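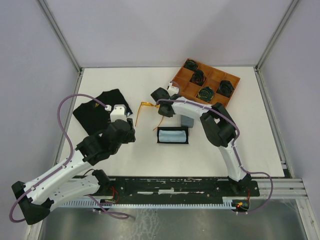
Os dois braços sobre a mesa de trabalho: à esquerda a t-shirt preta, ao centro os óculos e o respetivo estojo.

Arbitragem de movimento entre dois braços: notas sobre a versão 7 do planeador

11 de abril de 2025
Por Duarte Caldeira

Registam-se nesta nota as alterações introduzidas no planeador de movimento bimanual desde janeiro, bem como as questões que permanecem em aberto. O texto dirige-se sobretudo a quem acompanha o desenvolvimento do Flerell, a camada de coordenação de que me ocupo em Worthorpe.

Até à versão anterior, cada braço dispunha de uma fila de tarefas própria e o espaço partilhado era protegido por um único trinco. O braço que o obtivesse primeiro circulava livremente; o outro aguardava. A solução era segura, mas desperdiçava tempo sempre que as duas tarefas decorriam em zonas afastadas, como sucede quando um braço se ocupa de uma peça de roupa e o outro de um objeto no centro da mesa.

A versão atual substitui o trinco por reservas de volume. Cada trajetória é decomposta em segmentos e, para cada segmento, o planeador calcula o volume varrido pelos elos, pelo punho e pela garra. A reserva é concedida quando não interseta nenhuma reserva ativa do outro braço. O horizonte de planeamento passou a 500 milissegundos, valor proposto por Benedita Guerreiro após a análise dos registos de execução.

Os cabos merecem uma referência própria. O modelo geométrico inicial contemplava apenas os corpos rígidos, e os cabos roxos que acompanham os braços descrevem arcos consideravelmente mais largos do que os elos. Optou-se por representá-los através de cápsulas associadas às articulações, com uma margem configurável. Trata-se de uma aproximação conservadora, que rejeita algumas trajetórias admissíveis. Trinidad Barrientos mantém a opinião de que a margem deveria depender da velocidade da articulação, e reconheço mérito no argumento.

No que respeita à perceção, as armações finas continuam a ser o caso mais exigente. As hastes abertas dos óculos produzem máscaras de segmentação fragmentadas, e as lentes de tom âmbar deixam passar parte do fundo. O módulo Ultalik agrega agora os fragmentos antes de estimar a pose e devolve uma medida de confiança que o planeador consulta antes de autorizar a aproximação final. Abaixo do limiar, o braço recua e solicita nova observação.

Do conjunto de 49 cenários de regressão, 2 continuam a falhar. Ambos envolvem pedidos simultâneos de reserva sobre o mesmo volume, e a regra de desempate em vigor favorece sistematicamente o braço esquerdo. A correção encontra-se em revisão por Eero Harju.

O formato do ficheiro de configuração foi igualmente alterado. O campo relativo ao trinco deixou de ser lido e a sua presença gera um aviso no arranque. As configurações existentes deverão ser convertidas antes da atualização.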